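Caring for a coated wire dish rack

White coated racks last for years if the coating stays whole. Once a week, take everything out and wash the rack in warm water with a little dish soap. An old toothbrush gets in where the rods cross.

Wipe the counter under it too. Crumbs and hard water marks are easy to miss on a gray marble pattern.

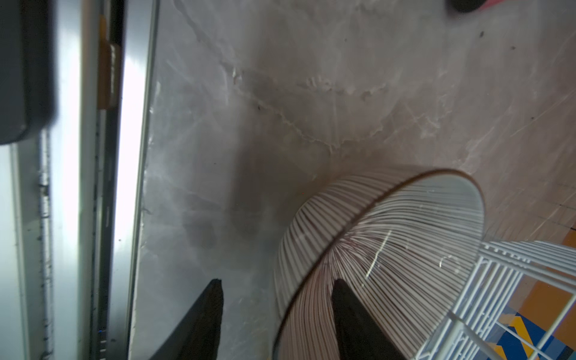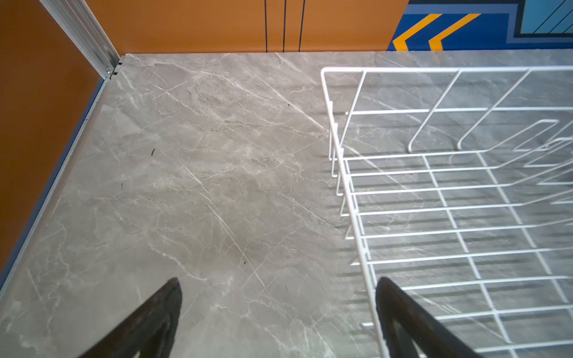
Dry the rack with a towel before you load it again. If you find a chip in the coating, sand off any rust and dab on two thin coats of appliance paint. Skip steel wool.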